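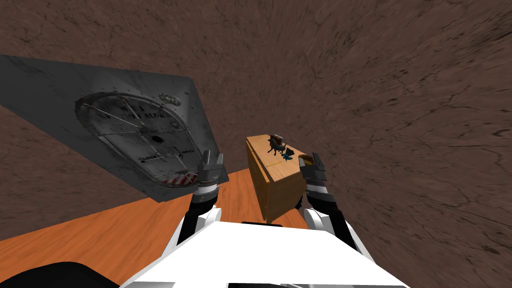
Sketton Ceramics Workshop, Glaze and Materials Group

6/30/23

Started on the crawl problem with the Lovgate slip. Mixed a fresh 300 g dry batch from the grey bucket, sieved it twice, left it to stand over morning tea. Brushed on three coats at right angles, letting each go dull before the next.

First row of tiles is the old recipe, second row has the ball clay cut back, third row has the same cut plus a bit of calcined kaolin. Labelled on the back in iron oxide. Please don't use pencil on these, it burns off and we lost the whole November set that way.

Old recipe cracked on the shelf before it got anywhere near the kiln. Fine lines at first, then the corners lifted. Second row better, a few hairlines where the brush overlapped. Third row clean so far, but a bit powdery to touch, so it may want some gum.

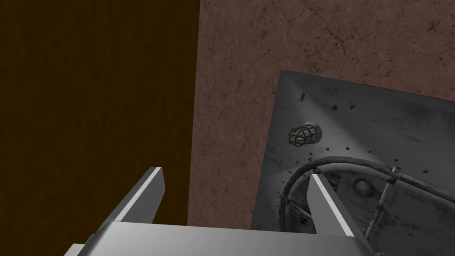 Checked the water as well. The old notes say 200 mL to the batch, and I think that was written for the Texier clay, which drinks more. Held some back this time and it still brushed out fine. If anyone has been topping up the big bucket by eye, write it on the lid.

Cornari delivery came after lunch. Order 3539, short one bag of feldspar, rest all there. Rang them and they will send it with the next lot. Docket is in the blue folder. New bags go behind the old ones, the whiting at the front is still good.

Kiln log: the small kiln is free, the big one has the class work in it and is still cooling. Will bisque the three rows in the small one to 718 and hold, then look at them before deciding on a full firing. I know that's low for a bisque. I only want to see whether the slip lets go of the body, and the tiles can go up again afterwards.

To do:
Gum solution, make fresh, the jar in the fridge smells off
Replace the 80 mesh, there's a tear near the rim
Dry weights for row three, I forgot
Find the other set of cones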